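Traren: Low Water Tapes (Remastered Double LP)

Item no. 3012
Label: Durnitz
Format: 2 x 12" vinyl, 33 rpm, gatefold sleeve
Tracks: 17
Pressing: 1,793 copies, hand-numbered
Ships in July

Low Water Tapes was the only full-length rap album Traren finished as a trio. It first came out on cassette and was sold mostly at shows and from the counter at Yule. Durnitz has gone back to the original reels for this pressing, and the two skits left off the CD are back in their original places on side B.

Production is by Teodor Piątek, with Apolinar Solís and Nayeli Jaramillo on vocals. Higinio Rosales plays bass on 3 tracks. The drums are noticeably louder than on the CD — closer to how the cassette sounded.

The gatefold has full lyrics and a new essay by Jaqueline Ocampo on the recording sessions. A download code is included with every copy.

Condition: new, sealed. Minor corner wear from shipping is not considered a defect. Limit two per customer. Preorders are charged when the order is placed, and any other items in the same order will be held until July.
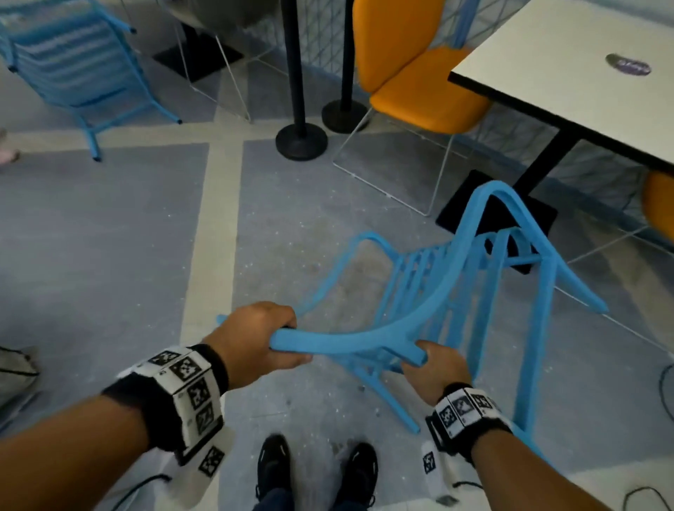 Both hands on the light blue chair.

Also available from Durnitz: Traren instrumentals, single LP, black vinyl only.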